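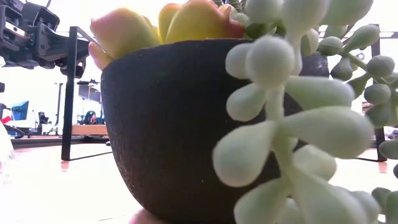
How are the objects grouped in this collection?
By where they normally live on a shelf or table: planters and succulents in one group, glassware and candle holders in another, and open-topped boxes in a third. Each group has its own folder and its own text file of notes.

Stosadis: tabletop decor notes and pictures
Maintained by Yayra Aidoo
First put together April 2022

What's in it

The collection covers small decorative objects on a wooden tabletop. There are 200 entries in 7 folders. Each entry has a short name, a colour, a material if known, and a line on how the object should be handled. Colour is recorded as grey, green, pink, black, clear or mixed. Succulents are nearly always mixed.

Plants are listed separately from the pots they sit in. If a trailing stem hangs over the side of a pot, put "trailing" in the notes column and leave the pot's own entry alone.
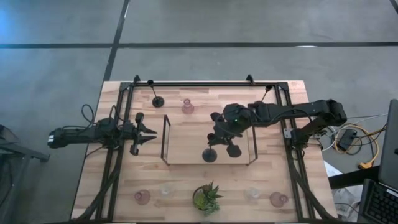 Stemmed pieces are entered under "stem", whether they hold a candle or a drink. Small bottles go under "bottle" even when used as a vase. Clear boxes with metal edges are listed as "box, open" or "box, lidded".

Known gaps

Folder 5 has no material column.
The names in the oldest 30 entries came from the Fallahi list and don't follow the current spelling.
Some pinks were entered as red and haven't been fixed.

Use

Free for teaching and non-commercial work. Please credit Stosadis. Corrections can be sent to Yayra with the entry name in the subject line.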